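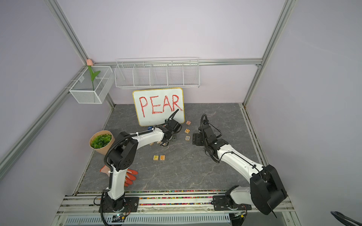
**Figure 1.** Two-arm cell during the spelling task, with the target word written on the whiteboard.

### 3.2 Collecting the spelling episodes

We wanted a task where the goal changes all the time but the objects don't, and spelling fit that nicely. An operator writes a short word on the whiteboard in marker, scatters the wooden letter blocks (the seven you can make out in Figure 1 are typical for us), and then drives both arms by hand to line the word up. In April we recorded 335 episodes this way at our Kesville lab, and I'll admit I enjoyed it far more than the folding set!

I threw out 112 of them. Most were my own fault: I'd start recording before the blocks had settled, or I'd forget a letter and only notice halfway through. We kept the fumbles, though, as long as the operator went back and fixed them, and 173 of the episodes we kept have at least one regrasp. Fraser, our policy model, seems to need those.

We also left clutter in the cell on purpose (the gloves, the potted plant, the tulip in its basket) and moved it around between sessions. The earlier Hurninow set had a bare floor, and policies trained on it got lost as soon as anything new showed up. Handoffs between the arms are labeled separately, see Section 4.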